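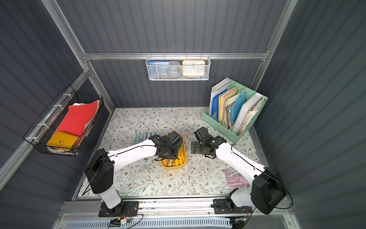 # Trays, racks and the small stuff on a work table

Speaker notes, 2019-10-16, Flanagan building, room 113. Slot is 29 minutes with questions. Slide 1 stays up while people sit down.

## Slide 1 – opening

- Say hello, thank Samran Limsakul for the room and the projector.
- The talk is for people who work at a table with small parts, craft supplies or kitchen bits, and who lose time looking for them.
- Point at the yellow tray. Rectangular, with a small group of light wooden stick-like pieces lying in the bottom. I'll come back to this tray several times, so get people to look at it now.
- Point at the light blue rack to the left of it. It is shaped like a comb, with tines side by side. Tray and rack on the same table is how I like to work.
- Mention the tabletop pattern: vines in gray-green, small brown flowers, white background. Leave it there for now, it comes back on slide 4.

## Slide 2 – what a tray is for

- A tray holds things that belong to one job. When the job is done the tray gets emptied.
- It has a rim. Sticks, pencils and dowels roll, and a rim stops them before the table edge does.
- Low rims are better than high ones for short items. If you have to tip your wrist over the side every time, you will start leaving things on the table instead.
- Don't fill it. Go back to slide 1 if anyone looks unsure. The yellow tray has a few pieces in the bottom and you can see into it. That is the level I mean.
- Story: the September session at Firkier. We gave each table one deep box for everything. By the break, people had tipped their boxes out onto the table to find the short pieces. The next group got shallow trays and kept the pieces in them.

Pause here. Ask who has a drawer they tip out to find something. Wait for hands, then move on.

## Slide 3 – what a rack is for

- Racks are for things you want to pick up one at a time, or that should not touch each other.
- A comb shape gives you gaps between the tines. Flat items go in on edge, thin items lie across.
- Check the gap before you buy. Take one of the things you plan to keep in it along to the store. I bought a Stistau rack from a catalog and the gaps were too narrow for the only thing I wanted in it. It holds envelopes now.
- A rack flat on the table takes up room. Put it on the side of your weaker hand, with the tray in front of you.
- If you are left-handed, swap it. Kamil Bartoš asked about this last time and I had only given the right-handed layout, so say both.

## Slide 4 – table surface

- Patterned or plain? People feel strongly about this one. Keep it short.
- Plain is easier for finding dropped pieces. A pale wooden stick on a busy leaf pattern takes longer to spot than on a dark, plain top.
- Patterned hides scratches and stains and is nicer to sit at for an afternoon.
- My answer: have whatever top you like and put color in the containers. Yellow and light blue both stand out against gray-green vines on white. You know where the tray is before you look for what is in it.
- Wipe-clean matters more than pattern if you use glue. Say which glue if asked (white school glue, wipes off with warm water while it is wet).

## Slide 5 – sorting order

Read this one out slowly, people write it down.

1. Clear one end of the table.
2. Put the tray down first, then the rack.
3. Pick out everything of one kind and put it in the tray.
4. Stop when the bottom is covered.
5. Long or flat pieces go in the rack.
6. Anything you can't name goes in a cup until the end.

- The cup is the step people skip. Without it they stop over every odd piece and the sorting takes all evening.
- Peadar Ó Gríofa does step 5 before step 3. Works fine too.

## Slide 6 – labels

- Only label containers that get put away. The tray on the table doesn't need one.
- Masking tape and a marker. Prurnex labels came up in the last questions; they stick well but leave a mark when you peel them, so I use them on lids only.
- Write what is in it now. "Misc" and "wood stuff" get ignored by the second week.

## Slide 7 – try it

- Hand out the mixed bags. Each pair gets a bag, a tray and a cup. Warrick Merrick has the spare bags at the back.
- Give them 11 minutes. Call out at the halfway point.
- Walk the room. Look for overfull trays and for cups that nothing has gone into.
- Ask two pairs what ended up in the cup.

## Questions – likely ones

- *Egg cartons instead of trays?* Fine for beads and screws. Too short for sticks.
- *Lids?* Only for storage. A lid on a work tray ends up underneath it.
- *Children's tables?* Same setup, lighter tray, and put a damp cloth under it to stop it sliding.
- *Where do the trays go at night?* Stacked, if empty. If not empty, one shelf, one layer.

Handout is on the chair by the door, Gobnait Mulcahy has more copies. Collect the cups before people leave.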